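Werkstattbuch Fotolabor Batidby, März, später Nachmittag

Heute endlich wieder Zeit für die Mehrfachbelichtungen auf Film gehabt, und ich bin ganz beseelt nach Hause gegangen (na ja, fast, denn erst musste ich noch die Schalen spülen). Rebecca hatte ihre alte Mittelformatkamera mitgebracht, bei der sich der Verschluss unabhängig vom Transport spannen lässt, und damit geht das alles so viel entspannter als mit meiner!

Wir haben 14 Aufnahmen gemacht, die meisten mit zwei Belichtungen, ein paar mit dreien. Zuerst die dunkle Silhouette gegen den Himmel, danach Blätter und Rinde formatfüllend darüber. Bei den ersten neun haben wir jede Belichtung um eine Blende gekürzt, bei den übrigen gar nicht, und das rächt sich: Die Himmel sind dicht wie Beton, da kommt beim Abziehen kaum noch Zeichnung durch.

Entwickelt habe ich etwa 9 Minuten bei 20 Grad, etwas sanfter gekippt als sonst. Valentin meint, man könne ruhig noch kürzer gehen, das probieren wir an der nächsten Rolle. Nerea, falls du das liest: Der Fixierer geht zur Neige, und die große Klammer hängt jetzt links neben dem Trockenschrank.

Kontaktbogen liegt in der Mappe Carré.

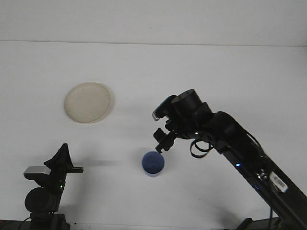 Wie stark muss man bei zwei Belichtungen auf demselben Negativ kürzen?
Als Ausgangspunkt je eine Blende; wo das erste Motiv fast schwarz bleibt, darf das zweite auch voll belichtet werden.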